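3.2 Signs of habitation in listed rental rooms

The second strand of the study concerns bareness. Landlords in Pusness describe their rooms with a small stock of words, of which "bright" is the most common and the least tested. We read 156 listings from the Thibodeau district and set aside 34 that gave no rent, a detail the owners seemed to consider private. The remaining 122 were sorted by how much they admitted about the walls. Most admitted nothing. Eleven used the word "neutral," and 4 of those used it twice.

Tenants, when asked, had a richer vocabulary. Gray was "calm" in the first week of a lease and "the color of a filing cabinet" by the end of the first winter. Few had hung anything. The standard lease in the district charges for each nail hole, and tenants proved very good at remembering the price. 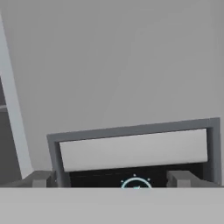
WEMOMSKA, September – Figure 3. Plain gray wall with framed off-white panel, computer rendering.

Leases signed in the fall are stricter than spring ones, and the difference is mostly about paint. Of the two agencies that shared their forms with us, Ustine allows repainting with written consent, which it has never been known to give in under a month. The other allows it freely, provided the new color is the old color. We coded both policies as restrictive, after a short debate over whether the second counted as a policy.

Rent had little to do with any of this. Tenants paying the most were as likely to live with blank walls as those paying the least – they simply had more of them. Length of stay mattered more. People in their third year had begun to lean pictures against the baseboard, a practice the lease does not mention and which we treat in Section 4 under furniture.

Last updated: August 27, 2022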